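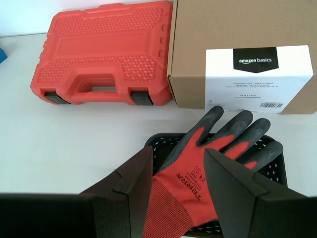 Sayaka Furukawa wrote to us after her first month with the Cestach station: "My hands are less tired at the end of the shift, and I talk more with the people at the packing desk. At the beginning I did not trust it with soft things. Now I only look when it asks me."

Cestach Kitting Station
For mixed orders in small warehouses and tool stores

The Cestach is a table station with a two-finger gripper. It takes single articles out of and into baskets, so that a person does not have to repeat the same reach all day. It is made for places where each order is different: one box, one case, one pair of gloves, and then something else again.

What the station handles
Work gloves and other soft goods
Boxed retail articles, such as extension cords
Baskets with open or perforated sides
Cartons and carrying cases may stay on the table beside the basket while the gripper works.

Soft articles are the difficult part of this work. A box has the same shape every time, but a glove can lie in many ways. The Cestach fingers have angled tips and close from two sides. The closing force is set by the operator on the panel, in 10 steps. For knitted gloves with coated fingers we advise to begin with step 2 and go higher only if the glove slips.

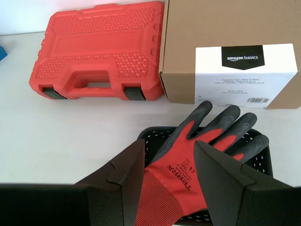
Cestach gripper closed on a work glove, with basket, tool case and cartons on the table.

What changes for your staff
We are often asked if the station replaces a worker. At our customer Treltenano, the same people still work on the kitting line, but their day is divided differently. Before, each person picked and packed alone. Now one person looks after the station, fills up the baskets and decides what to do when an article is refused. The others check the orders and close the cartons. They change places after the break.

Some of this needs time. The person at the station stands less and reads the screen more, and not everybody likes this. Renji Fukuda, the shift leader there, asked us for bigger letters on the panel and a softer sound for the refused article signal. Both are included in all stations delivered after September. He also wrote that new colleagues learn the station faster than the older paper list, but that they should still pack by hand in their first week, to know the articles.

We recommend that you speak with your staff before you choose the position of the table. They know where the trolleys pass and where the light is bad.

Training
Training takes place at your site or in our workshop in Ostley. It includes daily cleaning of the fingers, teaching a new article, and stopping and restarting in a safe way. No programming is necessary. For a group of more than 10 persons please ask for a second day.

Delivery and service
Delivery time: 30 working days from written order
Warranty: 23 months, wearing parts excluded
Finger set: sold in pairs only
Table: white top, also available without table
Manuals: English, Japanese

The Sugawara feeding unit can be connected on the left or the right side. It must be ordered together with the station, as the cable opening in the table is cut before delivery.

Prices on request. Please tell us your usual articles and, if possible, send a few of them to Ostley for a grip test. We return them with the test sheet.

Page last changed: Tuesday, March 3, 2020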